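Zirkeck dash cam, four months in

Bought this in April after a pick-up clipped my mirror on the hill road out of Nustgate and drove off. No plate, no witness, paid for the mirror myself. Yoga Sitompul at the tyre place had been on at me for ages to get a camera so I finally did.

Setup. Sticky pad, one long cable, a plastic tool for tucking it under the trim. Took me most of a morning, mainly the trim. Manual is tiny and the English goes wrong half way through. Menu is alright once you find the language setting.

Daytime picture is good. Plates readable on the car in front in slow traffic, and on parked cars if you go past gently. Oncoming stuff at speed, forget it. Night is so-so. Streetlights fine, but headlights on a wet road turn the whole thing into a white smear. If you drive mostly after dark I'd look at the Starnov one, dearer but Nelu Lungu has it in his van and his night clips are miles better than mine.

Sound is tinny but you can hear a horn. I turned the mic off anyway, my singing is not evidence.

The bump sensor is the annoying bit. Comes set to high and it locks a clip every time you hit a pothole, and the bit by Teoh market is all potholes at the moment. Card filled with locked clips in 2 weeks and it just stopped recording. Only a small beep. I was driving round with nothing and didnt know. Put it on low and check the card now and then.

Heat: left it on the windscreen all through the hot spell, pad let go once, camera in the footwell, still works. Cleaned the glass with alcohol and stuck it back, been fine since.

Did it earn its money? Sort of. There was a shunt at the Teoh junction just after 4 and I was two cars back. Gave the clip to Endang Harahap, whose bumper it was, and her insurer took it without any fuss. She says it saved her weeks of argueing.
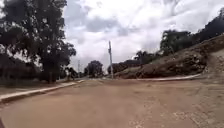
Will it record while the car is parked?

Only if you buy the extra cable that goes to the fuse box. On the ordinary plug it switches off with the engine. I haven't bothered with the cable, Prasetyo Purba did and says check your battery if the car stands a long time.

Would buy again at the price. Lose a star for the beep, should be much louder. Get a decent card as well, the one in the box was rubbish.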